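Flat sheet or fitted sheet on a thick mattress, is the no-iron stuff worth it?
Home & Linen board > Bedding

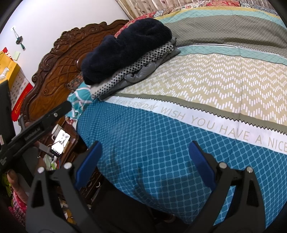 Do you need to iron a cotton blend sheet before you put it on the bed?
Most people don't bother, and if you pull it out of the dryer while it's a little damp and stretch it over the mattress by hand, the big creases drop out in a night.

hemline_hal
Posted Mar 23, 2010
OK so that question gets asked on here every month and I always see the same answer, and I don't buy it. I've had the banded one with the writing across it for a while now. The label said Vinska, easy care, no ironing. I stretch it, I tuck it, I do the damp dryer thing. There are still soft creases all down the side where it goes over the edge of the mattress. What exactly is "easy care" supposed to mean? Easy for who?

quiltless
It means they put a finish on it and the finish washes out. That's all it ever means. Mine was good for four washes.

porchlight27
I'll disagree with both of you. A crease on the side of the mattress isn't a care problem, it's a size problem. Your sheet is too big or your mattress is too short for it, so you have extra cloth bunching on the drop. Measure it before you blame the label.

hemline_hal
I did measure. Mattress is 7 inches deep. The package says the sheet fits "most mattresses" — whatever that is.

porchlight27
Well there you go. Seven inches is shallow these days. They cut them for the big pillow tops now.

hemline_hal
So it fits most mattresses except mine. Great.

mrs_dustruffle
Can we talk about the words? I like the colors, the blue with the grid is nice and so is the mint, but I could never sleep on a sheet that says EVERYDAY WISH YOU HAVE A NICE. Have a nice what?

hemline_hal
It's a sheet. I'm asleep when I'm on it.

mrs_dustruffle
Still. I had a Tredow duvet cover with a poem on it and I got so sick of that poem.

quiltless
The wording is there to sell it off the shelf. Same with putting five patterns on one sheet. You've got squares, you've got zigzags, you've got that diamond stuff, and it all hides how thin the cloth is. Hold it up to a window.

tub_and_wringer
That's not fair. Busy prints hide stains and they hide wrinkles too. I have two kids and a dog and I wouldn't go back to plain white if you paid me. Plain white shows every single crease. On a zigzag you have to go looking for them.

quiltless
Hiding a wrinkle isn't the same as not having one. The package said no ironing.

tub_and_wringer
And he's not ironing it, is he? Sounds like it works.

hemline_hal
I'm not ironing it because I'm lazy. Don't give Vinska credit for that.

lowthread
What's the thread count? I have a Phromma set that says 189 and it's been through the wash more times than I can tell you. Never ironed once. I fold it the minute it's dry and put it under the heavy blankets.

quiltless
189 is an odd number to print on a package. I'd love to know who counted.

lowthread
I just read you what it says. It's a good sheet.

hemline_hal
Mine doesn't give one. And the folding under a heavy blanket thing — does that do anything? I keep mine stacked up at the head of the bed during the day, the fluffy navy one on top and the dotted white one under it, and the sheet beneath that pile looks the same to me as the rest.

lowthread
You have to fold the sheet. Leaving it spread out with a pile on one end won't press it.

porchlight27
I tried the folding trick with a stack of blankets for most of June. All I got was one sharp line down the sheet where the fold was. Now I have a seam that isn't a seam. I'd call it a trade, not a fix.

mrs_dustruffle
Ha, I have that exact line on mine and for the longest time I thought it was stitched.

tub_and_wringer
Steam from a kettle takes that out.

quiltless
Please don't hold a kettle over a bed.

tub_and_wringer
Over the sheet, on a chair! Not over the bed.

porchlight27
Back to the question. Hal, get the elastic straps that clip under the corners. Warkum makes a set of four. They pull the extra cloth underneath so the side lies flatter. You will still have some creasing, I won't lie to you, but not like you're describing.

hemline_hal
I've seen those. Every review says the clips pop off in the night.

porchlight27
Mine pop off maybe twice a month. I clip them back on.

hemline_hal
So the easy care sheet needs a set of straps and a person to put the straps back on.

lowthread
Or you could iron it

hemline_hal
I might try the straps. Does anyone know if the clips leave marks on thin cotton? The grid part at the edge is where they'd grab and I'd hate to put holes in it.

quiltless
Metal ones will. Look for plastic.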